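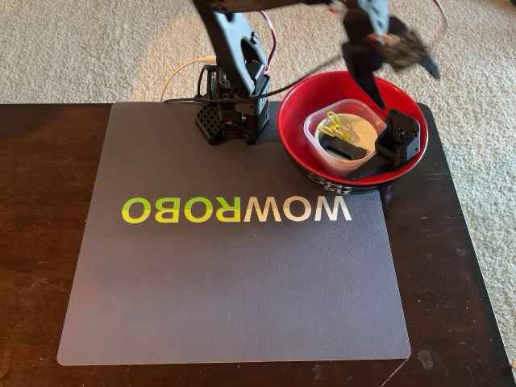 My mother got a bill for $600 in July, and I've been grumpy on the subject of itemized statements ever since.

She'd gone to the clinic in Cillidholm for a sore hip. Two visits, one X-ray, a very pleasant doctor. Then an envelope arrived with a single line on it: "Professional and facility services." That was the whole explanation! She is 78 and she pays things the day they come, so she got out her checkbook. I happened to be in the kitchen (eating her crackers) and asked her to wait.

It took me four phone calls to get the itemized version. On the first one I was told it would be in the mail. On the second I was told it had been in the mail. The third I spent mostly on hold, and on the fourth I got a man who sighed, pushed a few keys and sent me the thing while we were still talking. So it existed the whole time. Somebody just had to want to send it.

And there on page 2 was a $200 charge for a brace my mother never received. I don't think anyone was trying to cheat her. People type in the wrong code at the end of a long shift, and I'd do it too. They took it off without much of a fight. But she would have paid it, and I keep thinking of all the people who did pay it, or something like it, with no nosy kid in the kitchen.

My view is pretty simple. Every bill should come itemized, in plain words, the first time, without anyone having to ask. My grocery store manages it for a can of beans. My mechanic, Abdelkrim Zerouali, hands me a full page for an oil change and goes over it with his pen whether I want him to or not.

I've heard the argument on the other side, mostly from my cousin over in Lernow, who worked in a billing office for years. She says long bills scare people and that the phones would never stop ringing. Maybe so. I'd still take a ringing phone over a quiet $200 mistake — and if the words on the page were ones my mother knew, I think a lot of those calls wouldn't happen.

Until then, call and ask for the itemized bill before you pay. Write down who you talked to. My mother keeps a notebook by the phone for it now, and she's gotten kind of fierce.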